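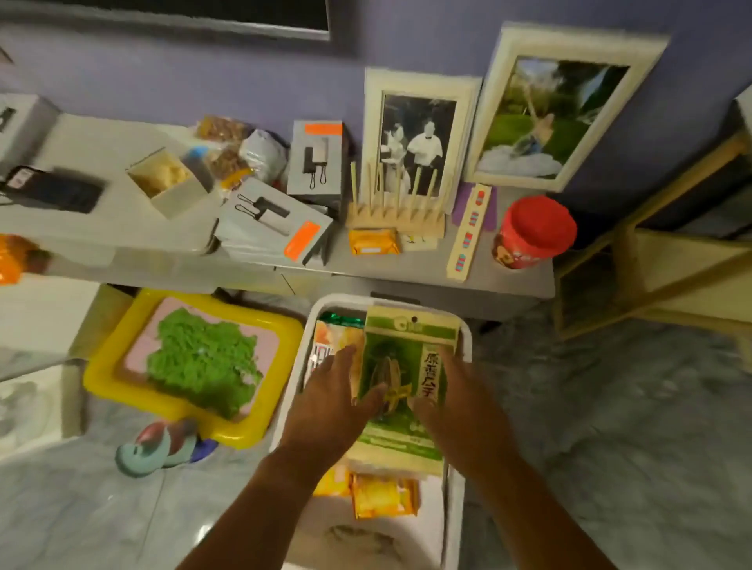 Nehmt doch endlich Sauger für die Tüten und lasst das Gefummel mit den Fingern, kam gestern als Antwort über die Liste, und weil danach gleich drei Leute zugestimmt haben, hänge ich mich jetzt doch mal dran. Die ganze Mail zitiere ich unten, hier nur die Stelle, um die es mir geht:

> Bei Folie hat der Parallelgreifer keine Chance. Die Tüte gibt nach,
> der Greifer schließt weiter, und am Ende hat man eine Falte in der
> Hand und der Inhalt sackt nach unten. Mit dem Flirville-Sauger
> bin ich bei Kekspackungen praktisch fehlerfrei. Warum also der Aufwand?

Kekspackungen, ja! Die sind aber auch glatt und prall. Wir haben hier den Snackkorb als Aufgabe: weißer Plastikkorb auf dem Boden, hinten steht die grüne Tüte mit den Sonnenblumenkernen aufrecht, daneben eine orange-weiße, und weiter vorn liegen die kleinen gelben Päckchen. An denen bin ich mit dem Sauger schier verzweifelt. Sobald die Lippe über eine Schweißnaht kommt, zieht das Ding Luft und man hört es nur noch pfeifen.

Ich habe im August angefangen, den Flirville gegen den Zweifinger von Drutura laufen zu lassen, beide am selben Arm, gleicher Korb, gleiche Ware. Insgesamt 163 Griffversuche je Greifer (fragt nicht nach meinen Wochenenden). Bei den großen Tüten liegt der Sauger vorn, das gebe ich gern zu. Bei den kleinen Päckchen hat er auf den letzten elf Versuchen neunmal danebengelegen, der Drutura zweimal. Mit den weichen Fingerkuppen wohlgemerkt, mit den harten Serienbacken ist er wirklich so schlecht, wie ihr schreibt.

Und dann das Hinstellen! Aufheben können sie am Ende beide, aber eine Tüte so in den Korb zu setzen, dass sie stehen bleibt, ist eine andere Nummer. Mit der Hand legt man die Fingerspitzen unten an die Tüte, während die andere Hand schon woanders im Korb ist, und denkt sich gar nichts dabei. Der Sauger hält oben fest und hat unten null Kontrolle. Der Zweifinger kann wenigstens nachschieben, wenn man ihm das in Lukoševičius beibringt (den Controller meine ich, Version mit der Kraftbegrenzung, die ältere kennt den Befehl nicht). Bei mir steht die Begrenzung inzwischen ziemlich niedrig und das Nachschieben läuft mit einem Viertel der normalen Geschwindigkeit. Dauert ewig, sieht albern aus, klappt meistens.

Zur Kamerafrage von weiter oben im Thread: Ich bin bei der Kopfkamera geblieben. Die Plindgate am Handgelenk macht schöne Nahaufnahmen, aber sobald der Greifer im Korb ist, sieht sie nur noch Folie und Glanz. Von oben habe ich den Korb samt Händen im Bild, und das ganze Drumherum auf dem Tisch dahinter muss die Erkennung halt aushalten. 1.309 Bilder sind jetzt von Hand beschriftet, die kleinen gelben Päckchen verwechselt sie trotzdem noch miteinander, aber das ist mir für den Griff egal.

Hier noch der Rest der Mail, auf die ich antworte:

> Außerdem spart ihr euch beim Sauger die halbe Griffplanung. Mitte der
> Fläche suchen, draufsetzen, fertig. Hat jemand überhaupt mal beide am
> selben Arm verglichen, oder reden wir hier alle nur nach Gefühl?

Also: ja, siehe oben :-) Was mir fehlt, ist jemand mit dem Faltenbalg-Sauger in der kleinen Größe. Wenn den einer übrig hat, bitte direkt melden, ich zahle das Porto und schicke ihn im Januar zurück. Die Tabelle mit allen Versuchen stelle ich ins Archiv, sobald ich die Spalte mit den Abbrüchen aufgeräumt habe.

Viele Grüße in die Runde

Antworten (11) | Weitergeleitet (9)

Übersicht Themen Archiv Abmelden

Archivstand: Dezember 2019 | Kontakt zur Listenverwaltung | Nach oben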